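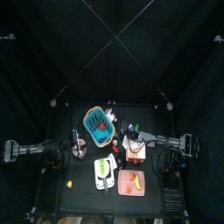
The table on Friday, both arms up, kitchen stuff out.

29 Nov 2024

Quick one, I have a train. Wanted to get this down before I forget which fix we did first.

Short version: left arm dropped. Not far, not fast, but it dropped with power on and the software thought everything was fine. Nothing broken, no one hurt. I had a hand on the table about ten minutes before, moving fruit, so I've been thinking about it more than I'd like to.

For anyone new, I run the two-arm table at Clotstead. Play kitchen food, pans, baskets, that kind of thing. Somebody drives the arms through a task, we record it, later a policy tries to do it alone. The control code is Brullar, which is our own and is held together with tape. The job this week is called Illari, pan and basket tasks mostly. Pick the food, put it in the pan, take it out, put it somewhere else. Repeat until lunch.

What happened

Episode 42 of the morning. I was driving. Left arm out over the table, holding still while I lined up the right one. Pedal down, so arms live. Then the left shoulder just sagged. No bang, no click. The gripper came down, touched the table, and then the arm tried to get back to where it was supposed to be and came up HARD. That second part is what scared me. The sag was slow. The recovery was not.

I let go of the pedal and it froze, like it should. Then I hit the stop anyway. Then I sat there a bit.

What the log said

Nothing, at first. Brullar writes a fault line when a joint is too far from its target for too long, and there was no fault line. I figured the logger had died. It hadn't. The joint really did go out of range, but the check is on a timer, and every time a new target comes in the timer resets. I was driving, so new targets were comming in the whole time. The check could basically never fire while someone was moving the controls. Which is all day.

That one's on me. I wrote it in January and tested it with the arms parked. Passed great with the arms parked.

The sag itself was a different thing. Voltage on the left side dipped at the same moment. Went over the whole cable run with a flashlight. Plug at the left base was in, looked in, felt in. Wiggled it and the numbers jumped. The latch wasn't closed all the way. When the arm reaches out far it pulls on the cable, and the cable pulls on the plug. Do that enough times and it works itself back a hair.

So two problems, and one was hiding the other. If the check had worked we'd have caught the plug days ago. I went back through the recordings and there are 12 episodes with a small dip on the same joint. All this week. I had looked at some of those and thought huh, the operator's tired today. The operator was me.

What we changed

In order, as best I can remember:

New plug on the left, with a latch you can hear. Clip on the cable so a pull goes to the clip first. Did the right side too, even though it was reading fine.

Timer no longer resets on new targets. It only resets when the joint gets back in range. One line. One line!

Recovery speed is capped. If a joint has been off target and comes back, it has to crawl. I tested this by leaning on the arm with a foam block with the current limit turned way down, and it's almost boring now. Good.

Hands rule. No moving items on the table unless the pedal is up AND the stop is pressed. It used to be just the pedal. Yes it's slower. It costs up to 30 seconds a reset if you're fumbling with the cheese. Don't care.

Also there's now a low voltage beep. It's an awful beep. Somebody already asked me to change it and the answer is no.

After the fix

Ran it again this afternoon, slow, pan task only. I kept watching the voltage more than the food, so the driving was pretty bad. Star slice and a couple of green wedges in the pan, utensil in the star slice, strawberry over in the basket. I got through 44 short runs and the left side stayed flat the whole time. Tried the long reach on purpose, the one that pulls the cable most. Flat. Did it again because I didn't belive it.

I don't want to say solved. It's one afternoon. A loose plug can behave for a week and then not.
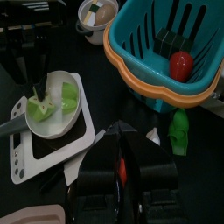
Still to do

Go back and tag the bad episodes so they don't get trained on. I'd rather drop them than clean them up, but Hong wants a count first, fair enough, they're the ones paying for the hours.

Write a real test for the fault check, one that runs while targets are moving. Should've existed already.

Check the spare arm. Same plugs, same batch I think. It's been in a box so maybe fine.

Print the new hands rule and stick it up where you see it before you sit down. The old one is still on the wall and it's wrong now, so that has to come down first thing.

If you run a setup like this, go tug on your base plugs. With the power off please. And go look at what resets your timers.

OK train. Comments are open, I'll read them on the way if there's signal.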